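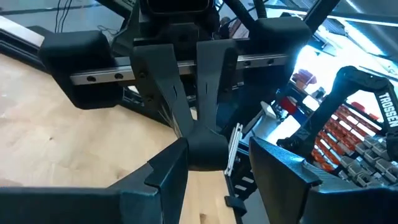
Two-arm tabletop cell: inspection checklist and comments
Rumetti Automation Lab, Nakamura room
Form 34, revision 7
Inspected by: Idrisa Massawe
Cell owner: Ailbhe Dolan
Period: February

Scope

Covers the table, frame, both arms, both grippers, cabling, floor area and work items. Software limits are covered only where they can be checked by moving an arm. The training station next door has its own form.

Mark each item Pass, Fix or Stop. A Fix item gets an owner and is closed before the next inspection. A Stop item means the cell is switched off and tagged, and the tag comes off only when the inspector has signed. Do not write "OK" or leave a result blank. If an item does not apply, write N/A and say why in the comment.

Section 1. Before power

1.1 Arm bases are tight to the frame. No movement when pushed by hand at the shoulder.
Result: Pass
Comment: Checked on both sides with the Lomar hex driver. Paint marks on the base screws still line up.

1.2 Frame brackets are tight, with no gap at the joints.
Result: Pass

1.3 Tabletop is flat, clean and free of splinters. No raised seam above 2 mm.
Result: Pass
Comment: Run a straightedge across the seams, not along them. The last two forms had this done along the length only, and that does not find a step.

1.4 Camera mounts hold position when nudged.
Result: Fix
Comment: One wrist camera mount turns under light finger pressure. Retighten and add a paint mark. Recheck the camera calibration afterward, even if the image looks right. Owner: Dolan.

1.5 Stop button is within reach of the seated operator and works from a cold start.
Result: Pass
Comment: Tested from the operator position and again from the far side of the table. The far side is a longer reach but inside the limit.

Section 2. Grippers

2.1 Finger faces are free of cracks, chips and sharp edges.
Result: Pass
Comment: Look at the small steps near the tips under a hand lamp. Cracks in molded fingers tend to start at an inside corner. A finger with any visible crack is replaced, not glued.

2.2 Finger screws are present and seated.
Result: Pass

2.3 Guide rail is clean and the fingers travel its full length without sticking.
Result: Pass
Comment: Wipe the rail with a dry cloth. Do not oil it. Linholm, who wrote the first version of this form, allowed light oil, and that line was removed in revision 6 after dust built up in the carriers.

2.4 Gripper cables have enough slack at full wrist turn in both directions and do not pass between the fingers.
Result: Fix
Comment: Slack is enough, but the loops are larger than they need to be. A loose loop can catch the rim of a basket when the gripper comes in low. Tie back to the wrist with soft ties. No hard ties on servo leads. Owner: Dolan.

2.5 With both grippers brought close to each other at slow speed, the arms stop before contact.
Result: Pass
Comment: Do this test with the table clear of work items and one hand on the stop button. Bring one arm in at a time. The stop distance is set in software and has to be tested again whenever a finger type is changed, including a change back to the old type.

Section 3. Cables and floor

3.1 No cable crosses the path between the operator position and the door.
Result: Pass

3.2 Power strips are off the floor or behind the guard line.
Result: Fix
Comment: The strip is on the floor behind the table, with a coiled cable next to it. Nothing is damaged. Move the strip to a bracket on the frame and hang the coil. This was also a comment on the previous form and was marked Pass, which was wrong. A repeat comment is a Fix. Owner: Massawe, with the building electrician.

3.3 Vents on the control box are open and nothing is stored on top.
Result: Pass
Comment: Perforated cover is clear. Leave it clear. Paper is the usual problem.

3.4 Hazard tape is in place and flat, with no lifted edges.
Result: Pass
Comment: Replace full lengths when worn. A patch over old tape makes a step.

3.5 Floor is free of scraps and packing.
Result: Fix
Comment: Small bits of white litter on the floor behind the table. Sweep at the end of each session.
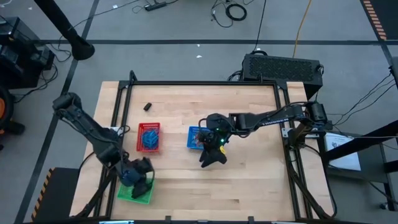 Section 4. Work items

4.1 Each basket is whole, with no broken mesh or sharp rim.
Result: Pass

4.2 Baskets are placed inside the reach of the arm that uses them, with no full stretch of the elbow.
Result: Pass
Comment: Place by the task sheet. If a basket has to be moved during a session, pause both arms first. Reaching in while one arm is holding still is not a pause.

4.3 Objects on the table match the task sheet.
Result: Fix
Comment: The sorting task uses rubber bands and small blocks. These get spread over the table in normal use and that is accepted during a run. Between runs, every item goes back to its basket or off the table. A band left under an arm can be pulled into a joint, and the small black ones are easy to miss in a quick look.
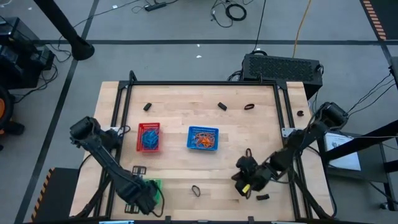 Check under both forearms as well as on the open wood, and run a hand along the front and back rails before the arms are enabled. Stretched or split bands go in the trash. Slotted brackets and other spare parts should not be kept on the table while the arms are live. If a part is needed for the task, add it to the task sheet. Owner: Dolan, from the next session.

4.4 No work item is heavier than the limit on the task sheet.
Result: Pass

Section 5. Power on

5.1 Arms go to the home position at slow speed with no contact.
Result: Pass

5.2 Run both arms through the warm-up motion for 10 minutes. Listen for clicking or grinding. Feel each motor housing with the back of the hand after power is off.
Result: Pass
Comment: Slight noise from the right elbow in the first part of the motion, gone by the end. Noted for comparison next time. If it is still there after the full warm-up, mark Fix.

5.3 Stop button tested with both arms moving.
Result: Pass
Comment: The arms drop when power is cut. Test at low height over a clear table.

5.4 Restart after a stop needs a separate action by the operator.
Result: Pass

Section 6. Records

6.1 Task sheet in use is the current revision.
Result: Pass

6.2 Faults from the past month are entered in the cell log with date, arm and joint.
Result: Fix
Comment: Two entries do not say which arm. "Gripper stuck" is not enough to act on. Left and right are taken from the operator position. Owner: Dolan.

Outcome

Cell may be used. No Stop items. Items 1.4 and 2.4 to be closed before the next recording session. Items 3.2, 3.5, 4.3 and 6.2 to be closed before the next inspection.

Signed: I. Massawe
Received: A. Dolan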